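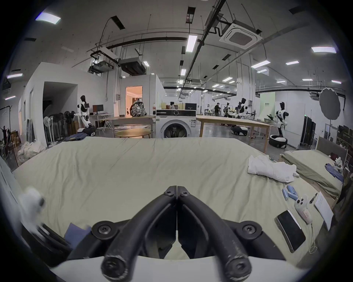
About Us

I'm Walter Echeverri, and I've been getting paid to think about laundry for longer than I'd like to admit. My mother still tells people I work in computers. I run Skellden, a small outfit that tries to answer one question for companies that make home robots: can the thing do the chore yet, or can it only do the demo?

We started with 6 people and one very patient landlord. There are 22 of us now. Before Skellden I spent years on the floor at Apaza, a commercial laundry, where I fed sheets into a machine bigger than my first apartment. That machine was great at flat sheets! Give it a fitted one, or a sleeve turned inside out, and somebody had to walk over and sort it out by hand. Usually me. I kept thinking about that sleeve, and I guess I never stopped.

What we do all day

We set up beds, tables, washers and shelves, and we do housework on them. Folding, sorting, picking up, putting away. We do it with hand-held grippers first, so we can learn what two hard fingers can and can't manage with a soft piece of cloth, and then we look at what a robot makes of the same job. It's slower than you'd think and I love it.

Clothes get most of our time. A plate stays a plate when you pick it up, but a shirt turns into a different shape every time you touch it, and the part you want (a cuff, a collar, the end of a sleeve) is always underneath something. My own kids can't find it either, so I try to be fair.

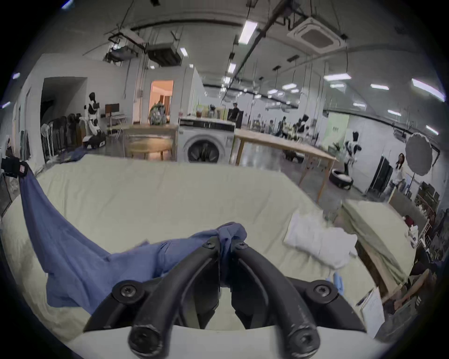 Blue long-sleeve, gripper on the fold.

Our chore list, which we call Canura after the street our first shop was on, has 882 separate tasks in it as of 20 June 2023. Some of them are tiny, like "pick up one sock." Some are mean, like "match the socks." We write every one down the way you'd say it to a teenager, and then we argue over what counts as done. Is a towel folded if one corner sticks out? In my house, yes. In Virno, our stricter list for hotels and shops, no way.

So where are things? Lifting a soft thing off a table is coming along nicely. Laying it flat is harder, and a neat fold on a shirt the robot has never met is harder still. We'll give a task up to 15 tries before we write it up and move on, and I've seen folks cheer over a single pillowcase. I was one of them – loudly. 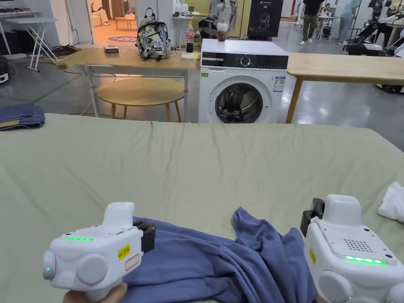 Will a robot be folding my laundry soon?
Parts of it, I think, and plain things like towels before shirts. I wouldn't get rid of your laundry basket or tell the family they're off the hook.

If you make machines for homes or shops and want a second opinion, write to us. We'll be straight with you, and we'll probably ask you to bring a fitted sheet.

Comments

denise_k: My husband read the towel corner part out loud to me like it proved something. It did not.

Old Pressman: Worked commercial laundry too. Fitted sheets were the worst job in the building. Good luck to you.

marta77: Do you test putting the duvet cover on? I'd pay for that one today.

Walter: Marta, it's on the list! I can't do it well myself – so the bar is low.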